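Most arguments about desktop 3D printing at home concern speed. I think the better subject is tolerance, and that makers who publish part files should be required to state theirs.

Last March I printed a gearbox housing from the Vellano library, 344 grams of filament, and the bearing seats came out undersized. The file was fine on the designer's machine. Ilze Sakalauskas printed the same file on a Hawthorne with a worn nozzle and got a press fit. Neither result tells the next person anything, as the page gave no target clearance and no material.

A drawing from a machine shop would never leave the building in that state. Hobby files do it daily, and the usual defense is that users can sand the part. Sanding a bearing seat by hand does not keep it round.
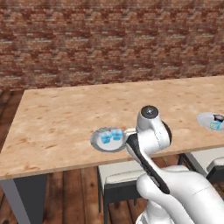
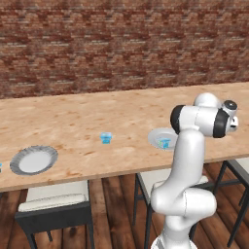
My proposal is small. Each file should list the intended fit, the layer height, the material and 2 measured dimensions from a finished print. Tin-yau Kao objects that this will scare off beginners, and he may be right for vases and hooks. For anything that turns or carries a load, I would accept the loss. A beginner who wastes a spool on a part that cannot fit is also likely to quit.

Gilstead already asks for measured dimensions on its paid files. The free libraries could copy the form this week, and the first field to copy is clearance.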